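Section 4. Checking hand-held gripper recordings before you trust them
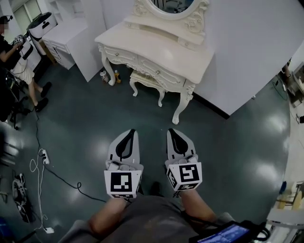 4.1 Before you start

This section covers the marker check and the replay check for the Stonen hand-held gripper kit. It assumes you have finished the calibration in Section 3 and that both operators have read the safety page.

The kit rests on a claim: a person holding a pair of gripper fingers can record motions good enough to train a robot arm that was never in the room. The Trimusov report makes that claim strongly. We have used the method since March and think it is partly right. The report gives a success rate for the tasks it chose and says very little about the ones it left out. Treat the steps below as a test of the method as much as a test of your equipment.

You will need:
Both gripper fingers, each with its marker cube fitted
The head camera, charged
The hand-held screen and its cables
A tape measure
A second operator for step 6

4.2 Marker check

1. Sit or kneel facing the furniture you plan to record. Hold one finger in each hand, tips forward and angled toward each other.

2. Start the preview. Each cube needs at least one full black marker face toward the camera. When a cube is turned so that two faces show, the software picks one. It does not always pick the better one.

3. Hold still for 30 seconds. Open the pose log and look at the distance between the two cubes. It should stay flat. If it jumps while your hands are steady, the software is switching faces. Turn the cube a little and repeat.

Note: The preview draws a green outline when a marker is found. Found is a weak standard. We have had green outlines on poses that were plainly wrong when we looked at the log. Use the log.

4. Look for glare. A glossy floor behind the cubes can throw bright patches into the view, and mirrors can show the software a second copy of a marker. If you are working near a dressing table or a wardrobe door, record a short clip with the cubes held in front of the glass and count the markers reported. More than one per face means you need to change your angle or cover the mirror.

5. Move both fingers slowly through the space you will use, including low down near the floor and up to tabletop height. Mark any spot where tracking drops out. Do not plan a task that passes through it and hope the smoothing filter will cover the gap. The filter draws a tidy line through missing data, and nothing in the saved file tells you it did so.

6. If a second operator is recording in the same room, have that person raise their own gripper into your view. Check that your log ignores it. If marker numbers are shared between kits, stop and change one set.

Caution: Cables and power strips on the floor are a trip hazard when you are watching the screen. Route them behind you before you stand up.

4.3 Replay check

7. Record 14 short trials of one simple motion, such as reaching for a drawer knob and pulling back. Keep every trial, including the ones you fumbled.

8. Replay all of them on the arm at low speed, with the drawer removed or left unlocked and one hand on the stop button.

9. Write down the result of each replay as reached, missed or stopped. Do not add a column for "nearly." Roya Akbari tried one during our first month and it filled up faster than the others.

10. If 3 or more trials miss, go back to step 3. Do not move on to training.

Caution: A recorded motion carries no information about how hard the person was pulling. The arm will follow the path even when something is in the way.

4.4 What a pass does and does not mean

Passing both checks means your poses are usable in this room, in this light, with these operators. We passed at the Hwang site on a Friday and then failed step 3 the next time we set up there, with the blinds open. Darcy Waaka reran the full set of 37 clips before we found the setting that had changed, an exposure option that resets when the camera is unplugged.

The report describes the method as ready for any home. We would like to see that shown with failed trials included. Until then, repeat Section 4 each time you move to a new room, and store the logs next to the recordings.

Go to Section 5 to export your trials.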